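Our site uses cookies. By reading on you agree to their use.

Kitchen drawer news, May

I finally gave in and bought the big roll of cling film, the no-knife tear-off kind Leilani Yazzie kept going on about (she wraps everything, even half lemons!).
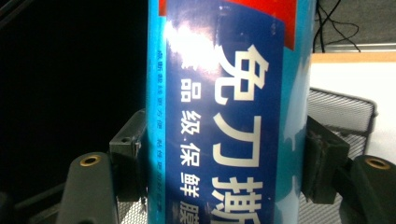
So the old box with the metal teeth is gone, and my knuckles are thrilled. I've done melon, leftover rice and 3 bowls of dough so far, and I'm hooked – tell me what you wrap!

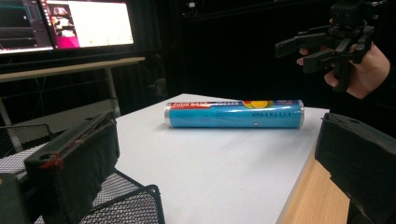 Food wrap on the white table.

Recent items
Ekaette Dauda's freezer labels
Gurnen lunch tins, a second look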